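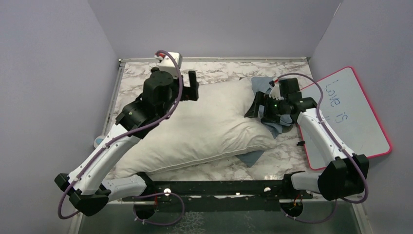

대리석 무늬 작업면과 로봇 팔 두 대.

2018년 7월 26일 목요일

새벽 2시에 깼다. 침실 온도는 29.4도, 습도 71퍼센트. 창을 열어도 바람이 없어 선풍기를 벽 쪽으로 돌려 간접풍으로 바꾸고 다시 누웠다. 잠든 시각은 기록하지 못했다.

오전에는 지하실 제습기 배수 문제를 봤다. Brandus 제습기의 물통 센서가 또 만수 신호를 냈는데 수위는 절반 정도였다. 부표를 빼서 씻고 축에 낀 석회질을 식초로 녹였다. 재조립 후 세 시간 연속 운전했고 오신호는 없었다. 12월에 같은 증상이 났을 때는 전원만 껐다 켜고 넘어갔는데, 그때 이미 축이 뻑뻑했을 것이다. 배수 호스의 기울기도 다시 쟀다. 1미터당 1센티미터가 채 안 되어 중간 지지대를 한 칸 낮췄다.

점심은 메밀국수. 면을 삶은 물은 식혀서 버렸다.

오후에는 빗물통 수위 기록을 정리했다. 6월 말부터 손으로 적은 것을 표로 옮기다가 단위가 섞인 줄을 찾았다. 세 줄은 센티미터, 나머지는 밀리미터였다. 전부 밀리미터로 통일했다. 마지막으로 의미 있는 비가 온 뒤 수위는 계속 떨어지기만 했고, 오늘 잔량은 약 50리터다. 토마토에 하루 5리터씩 주면 열흘분이다. 증발분은 계산에 넣지 않았다. 뚜껑 틈은 방충망을 두 겹으로 접어 막아 두었다. 오이는 오늘부터 수돗물로 돌린다. 잎 가장자리가 마른 포기가 있는데 물 부족인지 염류 집적인지는 아직 모르겠다. 화분 흙을 한 번 흘려 씻어 보면 구분이 되겠지만 지금 그만한 물을 쓰는 것은 맞지 않다.

차광막은 Skostness에서 주문한 차광률 50퍼센트 제품이 아직 발송 전이다. 주문번호 끝자리 1517. 문의 메일을 보냈고 답은 없다. 임시로 낡은 침대보를 서쪽 울타리에 걸었다. 걸기 전 흙 표면 온도 46도, 한 시간 뒤 38도. 그 사이 해도 움직였으므로 전부 천의 효과로 볼 수는 없다. 내일 같은 시각에 천 없이 한 번 더 재서 비교할 것. 온도계는 화분 북쪽 가장자리에서 손가락 한 마디 깊이로 꽂는다. 오늘은 위치를 두 번 바꾸는 바람에 앞쪽 값은 버렸다.

Irlow 쪽 길로 저녁 산책. 개울은 다리 밑에만 물이 남았고 돌이 드러나 있었다. 왕복 40분. 돌아와서 미지근한 물로 씻고 보리차를 마셨다.

밤에는 Masri 기압계의 영점을 맞췄다. 측후소 값보다 2헥토파스칼 높게 나와 뒷면 나사를 조금씩 돌려 보정했다. 한 번에 많이 돌리면 바늘이 튀므로 돌린 뒤 유리를 가볍게 두드리고 몇 분 기다렸다. 하강 추세는 보이지 않는다. 비는 당분간 기대하기 어렵다.

내일 할 일: 배수 호스 끝단 고정, 물통 센서 재확인, 차광막 업체에 전화, 식초 구입.

22시 40분 침실 온도 28.8도. 선풍기는 약풍, 타이머 두 시간.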